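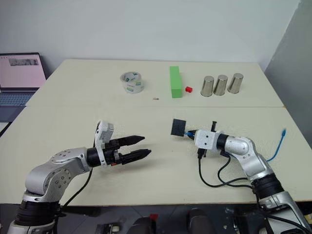 # Small Things, Big Table: My Sorting Project

24/06/2021

So my project for the Maldonado design class was about how people line up random stuff on a table, and wow, I got way more into it than I planned! I used a roll of clear packing tape, a green block, a little red cube and three stainless steel cups. Nothing fancy (my whole budget was 10 dollars).

## What I did

I asked 40 students at Clavbridge to put everything in a row any way they liked. Most of them kept the cups together at one end, and the red cube almost always landed next to the green block. I kept the tape lying flat for my own row because on its edge it rolls, and I got tired of chasing it.

## What I'd change

The cups are shiny and all look alike, so I'd swap one for a mug. I also want to try a round table, and maybe give people a time limit. My notes from March are in the blue folder.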